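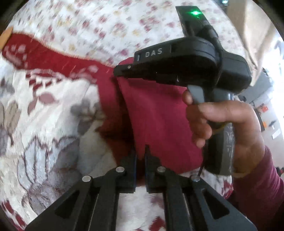
## Beddoe bedding project: where we've got to

Monday, February 25, 2019

Hello to everyone at Clonasa, and thank you again for the grant! I promised you a report before the end of winter and I'm squeaking in with days to spare (the laundry ate most of my month, more on that in a minute).

### Beds and covers

All 13 bedrooms at Beddoe now have their new bedding on. When I wrote to you in October we had the mattresses and not much else, so it's a real treat to walk down the hall and see made beds through the open doors. Red was the right pick for the cloths that go over the top. I was nervous about it, I'll admit, and I'd nearly talked myself into beige. But that deep crimson is lovely over the white speckles, and the fabric has a soft, slightly fuzzy feel that makes you want to sit down on it. People do sit down on it, which means we straighten them a lot.

Everything came from Flornodetti in two deliveries. The first one was short on pillowcases and they made it good within the week, so no complaints from me.

### Folding (the long bit)

Okay, folding. I put down an afternoon for this in the plan I sent you and that was silly of me. The red cloths are a handful. If you lift one from the middle it bunches up and then the rest hangs down in one long fold, and you have to shake it out and lay it flat before you can even find the corners. We tried folding them on the hall table first, but it's too narrow and they slide off. Doing it right on the bed works much better, and that's how it's written on the card inside each linen closet now:

- lay the cloth flat on the bed and smooth it out from the center
- bring the long sides together
- fold in half, then in half again
- leave it across the foot of the bed, or on the second shelf if the room is empty

The second shelf matters, by the way. The top one is for spare pillows and I'm tired of finding blankets up there.

### Laundry

The Zundthorpe laundry does our sheets on a weekly run. We wash the red cloths here, on their own, cool and slow. The first load went in with some towels and we now own pink towels. They're fine! They've gone to the downstairs bathroom.

### Money

You gave us $4,000. After the bedding, the shelf repairs and the laundry bags we have just over $300 left. I'd like to put that toward a second set of mattress covers, if that's okay with you. It's still bedding, so I think it fits what we agreed, but tell me if you need a new form for it. One delivery charge of $57 wasn't in my original budget, and it's on the receipts sheet under "other."

### Still to do

Labels on the closet shelves, the mattress covers if you say yes, and curtains for the back bedrooms (separate money, I'm not asking!). I'll send the receipts in the mail this week. If you'd like to come and see the rooms, mornings are best, and you'd be very welcome to try folding one yourself.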